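탁상형 로봇 팔 도입 계획

탁상형 로봇 팔 도입 계획은 학교 실습실이나 작은 연구실, 동네 공방처럼 살림이 넉넉하지 않은 곳에서 소형 로봇 팔을 들여놓기 전에 예산과 자리, 소모품, 사람의 시간을 미리 헤아려 보는 일을 가리킨다. 산업용 설비의 구매 절차와 뼈대는 비슷하지만 금액이 작은 대신 빠뜨리기 쉬운 항목이 많아서, 처음 해 보는 이들은 대개 팔 한 대 값만 적어 놓고 시작했다가 견적서를 몇 번이고 다시 쓰게 된다.

개요

계획은 보통 어떤 물건을 어디에서 어디로 옮길 것인지 적어 보는 데서 출발한다. 스펀지처럼 눌리는 것과 돌처럼 단단한 것, 구겨진 종이처럼 모양이 일정하지 않은 것을 한자리에서 다루려면 집게의 벌어지는 폭과 손끝 재질을 먼저 정해야 하고, 그다음에야 팔의 길이와 관절 수를 따지는 것이 순서에 맞는다.
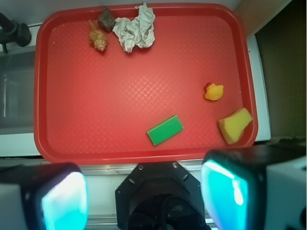

손끝 패드는 닳는 부품이므로 본체와 함께 여벌을 주문하는 편이 마음 편하다. 공급사 온두라(Ondura)의 교육용 묶음에는 패드 5쌍이 들어 있고, 스쿠리아(Skuria)는 패드를 따로 판다. 두 회사의 묶음 가격만 나란히 놓고 보면 스쿠리아 쪽이 싸 보이지만, 한 해 치 소모품을 더하면 차이가 거의 사라진다.

예산 항목

흔히 쓰이는 배분은 본체와 집게에 예산의 51퍼센트, 카메라와 조명에 19퍼센트, 예비 부품에 10퍼센트를 두고, 나머지를 작업대와 전원, 교육 시간에 돌리는 방식이다. 물론 이는 어디까지나 출발점이며, 이미 튼튼한 작업대가 있는 곳이라면 그 몫을 예비 서보와 케이블로 옮겨도 좋다. 케이블은 값이 싸다고 가볍게 보기 쉬우나, 팔이 움직이는 범위를 따라 넉넉히 휘어질 길이를 잡아야 하고 커넥터 규격도 미리 맞추어 두어야 한다.
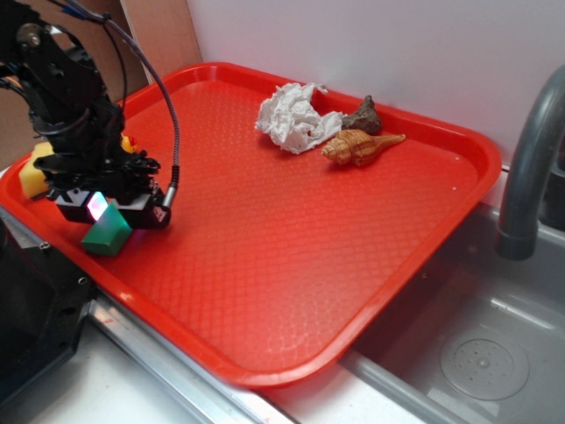
설치 공간은 팔이 닿는 반경에 사람이 물건을 다시 놓아 줄 자리까지 더해 잡는다. 싱크대 모형 같은 소품을 쓰는 경우에는 소품의 치수도 도면에 함께 적는다. 중고 시장에서 구할 수 있는 소품이 많으니 이 항목은 느긋하게, 발품을 팔아 가며 채워도 늦지 않다.

작업물 준비

작업물은 비싼 것을 살 까닭이 없다. 쟁반 하나에 주방용 스펀지, 고무 오리, 돌멩이, 조개껍데기, 휴지 정도만 갖추어도 무게와 촉감이 골고루 섞인 훌륭한 한 벌이 된다.

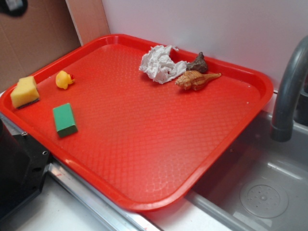
케틸 소라린스도티르

같은 종류의 물건은 여벌을 마련하고 구입처를 목록에 적어 둔다. 스펀지는 상표가 바뀌면 두께와 탄성이 달라지기 때문에, 실험 도중에 떨어지면 앞의 결과와 견주기가 퍽 곤란해진다.

구매 시기

회계 연도가 끝나는 12월에는 주문이 몰려 납기가 길어지곤 하므로 견적은 그보다 일찍 받아 두는 것이 좋다. 리스 서그던이 정리한 바흐(Bach) 실습실의 구매 기록에는 본체보다 전원 장치가 늦게 도착하여 설치가 미루어진 사례가 실려 있다. 부품을 여러 곳에 나누어 주문할 때에는 가장 늦게 오는 품목을 기준으로 일정을 짠다.

같이 보기: 로봇 집게, 예비 부품 관리, 작업대 설계

최종 수정: 2020년 7월 6일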